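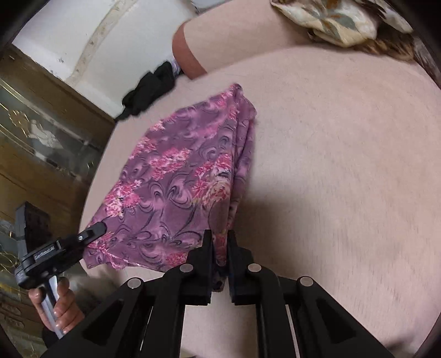 4. Failure Analysis: Undetected Loss of Grasp on Thin Fabric

The most serious fault found during the Usstead trials was a loss of grasp that the controller did not register. The Hesedden arm would close on a folded cloth, lift, lose the cloth partway through the move, and carry out the rest of the motion with nothing between the fingers. No error was raised and the run was logged as complete. The fault was first noticed in August, when an operator compared the end-of-run photographs with the log and found cloths lying where they had started in runs marked as successful.

We traced the fault to the way grasp state is computed. The Nilis gripper reports finger opening but has no force or contact sensor. The grasp check compares the measured opening with a fixed threshold: above the threshold an object is assumed to be held, below it the grasp is assumed to have failed. This works for rigid items. A single layer of fabric compresses almost completely between the fingers, and the opening it leaves is smaller than the play in the linkage. To avoid constant false alarms, the check had been turned off for all tasks labeled as textile. This was done early in the project and was recorded in a configuration file but not in the test plan.

With the check off, the only remaining source of information about the grasp was the camera image, and the policy had to learn from it whether cloth was present. The training set, Karunaratne, contains 2000 demonstrations of textile handling recorded with the hand-held version of the gripper. A person holds the handle and operates the fingers directly, so the person also feels the cloth begin to slide. In many recordings the operator appears to correct for this before the slip can be seen, either by squeezing harder or by lowering the tool to take up more material. The correction is in the data; the cause of the correction is not. The policy therefore learned small downward motions that are tied to nothing it can observe, and it repeated them at the wrong moments.

A second property of the set made the problem worse. Demonstrations in which the cloth was dropped had been removed during screening, on the grounds that they were poor examples of the task. As a result the policy had never been shown a closed gripper with the cloth lying below it, and it had no behavior for that state other than to continue.
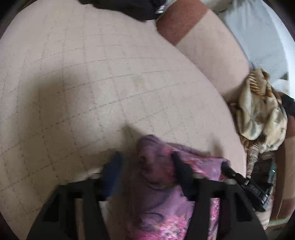

Household fabrics also bunch at the point of contact, and this hides the evidence a camera would need. When a cloth is pinched from above, the material gathers around the fingertips and folds cover the contact line. A deep grasp and a shallow one can look nearly the same until the tool starts to rise. Figure 3 gives two moments with the same type of hand-held tool: in one, an edge of a purple flowered cloth is caught between the fingertips over a beige-pink sheet; in the other, purple and pink floral fabric is bunched at the gripper on a beige cushioned surface. Neither view on its own gives the depth of the grasp, and we do not believe a better image encoder would recover it from a single image.

We tested three changes. The first was to turn the opening check back on with a lower threshold. This caught some losses on thick fabric but stopped the arm repeatedly on thin cloth that was held correctly, and the operators began to override it. We consider an alarm that is routinely overridden to be worse than no alarm, and the change was withdrawn. The second was to return the discarded demonstrations to the training set, with the drop and the recovery kept intact. The retrained policy more often went back for the cloth, although it sometimes released a good grasp in order to take it again.

The third change was procedural. After each lift the arm now pauses for 3000 ms at a fixed height, and a separate classifier compares the image with one taken before the grasp. If the cloth is still on the surface, the run is stopped and marked as failed. The pause makes the task slower — noticeably so in folding, where there are several lifts — but it is the only one of the three that we kept in the form first tested. Its main weakness is partial loss, where one layer of a folded cloth stays in the fingers and the others fall. The classifier usually passes these runs.

The fault did not injure anyone or damage the arm. It did affect results: success rates from earlier textile runs were based on the log alone, and we have withdrawn those for which no end-of-run photograph exists. The check for rigid items was not affected, and those results stand.

Figure 3. Hand-held gripper with floral cloth at the fingers, over a beige-pink bed sheet and over a beige cushioned surface.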